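Print this thread | E-mail this thread
Filed under: Home & Laundry > Sweaters, Knits & Winter Things

Storing heavy sweaters: fold, roll or hang?

saltmarsh_annie wrote:
Hello all! It's February, the closet rod in our spare room has finally given up, and I have a bed covered in knits that need a new home. Most of them are big ribbed pullovers, the kind that weigh as much as a small dog, plus a couple of thinner cardigans I'd be sad to ruin. I've been hanging everything for years and yes, I know, the shoulders have those little horns on them now. Do you fold? Roll? I have one deep dresser drawer and the shelf above the closet, and that's the whole kingdom.

Hashmi_Lane wrote:
Fold, fold, fold. I fold mine in thirds the long way, sleeves tucked in behind, and then once in half, and they go in a stack with the heaviest on the bottom. My mother did it that way and her sweaters outlived two dressers. The horns will mostly come out if you dampen the shoulders a bit and lay the thing flat on a towel overnight.

porchlight40 wrote:
I'm going to be the difficult one and say roll. I have a drawer just like the one you describe, and when I stacked things in it I only ever wore the top two. Now they're rolled up and standing on end and I can see every one of them. I fit nearly 30 in there, counting my husband's, though I'll admit his are thin.

Hashmi_Lane wrote:
Thin, sure! But a thick rib gets squashed on the outside of the roll and you end up with a wavy hem. I tried it one winter and went back.

porchlight40 wrote:
Then you're rolling too tight, my friend. Loose like a sleeping bag you don't plan to carry anywhere. My hems are fine.

kettle_and_twine wrote:
Can I put in a word for bags? I bought a set of the Kurkska cotton ones, the soft kind with a zipper on three sides, and I keep them up on the shelf where the dust used to get at everything. Two heavy sweaters to a bag and no more, or the zipper complains. Before anything goes in I shake it out by the window, turn it inside out and check the elbows and the cuffs. It takes a whole afternoon but I put the radio on and I don't mind it a bit.

saltmarsh_annie wrote:
Oh, I like the sound of that — I can picture the afternoon already. Do you wash everything first, even the ones you only wore a time or two?

kettle_and_twine wrote:
Everything, even those. I wrote up my whole routine for the Saventon neighborhood newsletter last winter, so let me paste in the part about sorting and spare my fingers:

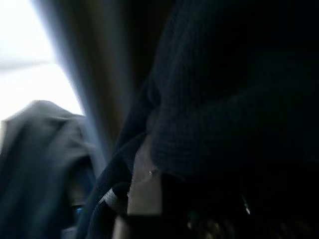
By kettle_and_twine, for the Saventon newsletter, Home Pages

I always begin with the dark knits, while there's still good daylight in the room. Navy and black look like the same color under a lamp, and you won't spot a pulled stitch in either one. Run your hand along the ribbing and feel for snags. Gray things get their own pile at my house, mostly so I can find them again. Anything with a strap or a buckle stays well away from the knits until the very end, as I learned from a favorite cardigan and a duffel bag.

porchlight40 wrote:
The strap thing, yes! I lost a cuff to a backpack buckle that way. Still rolling, though.

Hashmi_Lane wrote:
And I'm still folding, so that's settled. Annie, if you do go with bags, leave them open a day before you zip them, and make sure it's all bone dry.

saltmarsh_annie wrote:
Thank you, every one of you. I think the big ones will get folded and bagged for the shelf, and the cardigans can be rolled in the drawer, and then I've insulted you all equally. The first load is in the sink now. Does anybody know if wool soap is all right on a cotton blend, or should I do those separately?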